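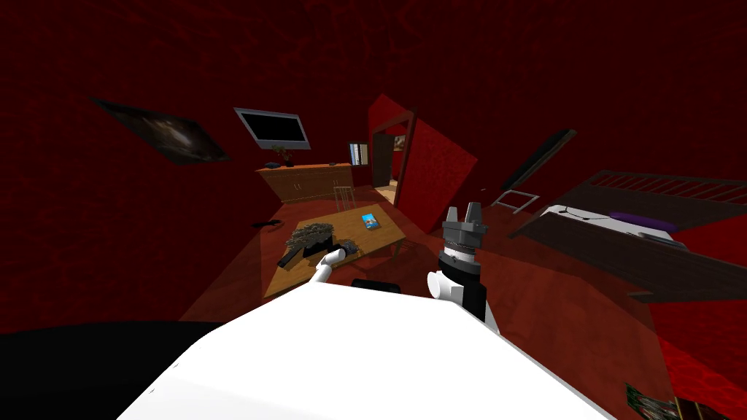
Simulated interior with red walls, a wooden floor and a coffee table.

Purka Color Names, release notes and data card
Last updated: Mar 26, 2018

Summary
Purka is a table of everyday English color names for interior paint, matched to measured values. It holds 2,525 name records covering 101 base shades. The names come from printed paint charts, and the values come from swatches brushed out on white card. It is meant for work on color naming, search in paint catalogs and spelling cleanup.

Files
names.csv – one row per name as printed
shades.csv – one row per base shade
sources.csv – chart title, maker code, print year if known
CHANGES.txt

Fields in names.csv
name: text as printed, case kept
name_norm: lower case, punctuation removed, "grey" changed to "gray"
shade_id: key into shades.csv
source_id: key into sources.csv
finish: flat, eggshell, satin, gloss or blank

Measurement
Swatches were read under D50 with a 2-degree observer. Each value in shades.csv is the median of 24 readings taken across the card. Lab values are stored to two decimals. The sRGB columns are derived from Lab and clipped where needed; clipped rows have clip=1. Do not convert sRGB back to Lab.

Sources
The Ollden charts supply most of the reds and browns. The Sturnholm charts are stronger in grays and off-whites. Navarrete names were printed in Spanish and English, and only the English column was keyed.

Known problems
Some 30 names appear under two shades. Both rows are kept and flagged dup=1.
"Oxblood" and "Ox Blood" are separate in name and the same in name_norm after the January fix. Older copies of the table still split them.
Finish is blank for all Navarrete rows.
Deep reds in gloss read darker than the same shade in flat. No correction is applied.
Mottled and textured finishes are left out, as a single Lab value does not describe them.

Loading
All files are UTF-8, comma separated, with a header row. Read shade_id as text – leading zeros matter.

License
CC BY 4.0. Please cite the table by name and release date.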